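Folding a long-sleeved shirt

Folding a long-sleeved shirt is the everyday job of turning a shirt, sweater or light jacket into a flat, compact shape for a drawer, shelf or suitcase. It is one of the most satisfying household skills to get right! A good fold keeps the front of the garment smooth, tucks both sleeves out of the way and leaves a packet that can be picked up with one hand. Sleeves are what set the job apart from folding a T-shirt, and most of the methods described below differ mainly in where the sleeves go.

Parts of the garment

Anyone who folds for a living talks about a shirt in terms of a few landmarks. The shoulder points are where the sleeve meets the body at the top. The side seams run from the armpit to the hem. The hem is the bottom edge, and the cuffs are the ends of the sleeves, which are often narrower than the rest. A yoke seam, found on many dress shirts and some jackets, crosses the upper back and makes a wonderful guide line, as a fold set parallel to it will nearly always come out straight.

Flattening

Every method starts with the garment spread flat. This stage is usually called flattening or laying out, and it often takes longer than the folding itself. The shirt is lifted by the shoulder points, allowed to hang for a moment, and lowered hem first onto the surface. The sleeves are then drawn out to the sides and the body is smoothed from the center toward the seams. Creases left at this point get pressed in by the weight of the fold, and they are surprisingly stubborn later on.

A table at hip height is the usual choice. Beds are popular too, though a soft mattress lets the cloth sink and makes sharp edges harder to get. The surface should be wide enough for the body of the shirt, but the sleeves may hang over the sides until they are needed.

Common methods

The retail fold, also called the board fold, is the one seen on store shelves. The shirt lies face down, a flat board is placed between the shoulders, and each side is brought in over the board with its sleeve turned down along the back. The bottom is then folded up and the board slides out. The results are beautifully even, and a whole stack can be made to match to the edge.

The thirds fold uses no board. Each side is brought to the middle, the sleeves are laid down the length of the back, and the long strip that remains is folded into three. It suits knits and light jackets particularly well, and a shirt folded this way can stand on its edge in a drawer, where every color is visible at once.

The crossed-sleeve fold is the quickest of all. The sleeves are crossed over the chest like folded arms and the body is doubled over them. It is bulkier than the others, but wonderfully forgiving with thick sweaters.

Rolling begins like the thirds fold and ends with a roll from the hem upward. Travelers love it for soft fabrics.

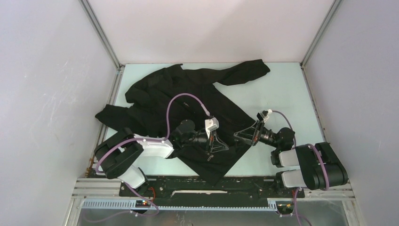 Photo: Birsen Uçar / Norkley. A black long-sleeved garment on a table, with one sleeve stretched out.

Fabric and color

Cotton shirting holds a crease crisply and rewards careful edges. Jersey is stretchy and easily pulled out of shape, so the sleeves should be lifted into place instead of dragged. Slick jacket linings slide against themselves, and a fold in such a garment may need a hand resting on it while the next one is made.

Dark clothing brings a challenge of its own. On black cloth the seams and edges can be hard to tell apart, especially where the fabric is bunched, and many people find the side seam by touch. A pale tabletop helps a great deal by making the outline stand out.

Collars and closures

Dress shirts are normally buttoned at the top, the middle and one other place before folding, which keeps the front from drifting. Zippers are closed all the way. Hoods are laid flat against the back and folded in with the first turn.

Storage

Folded shirts keep best in low stacks, with the heaviest at the bottom. Upright storage in a drawer avoids the problem of the stack entirely, and pulling out a single shirt leaves its neighbors standing. Heavy knits belong in the drawer in either case, as a hanger can stretch their shoulders.

See also

Ironing
Clothes hanger
Laundry
Packing (travel)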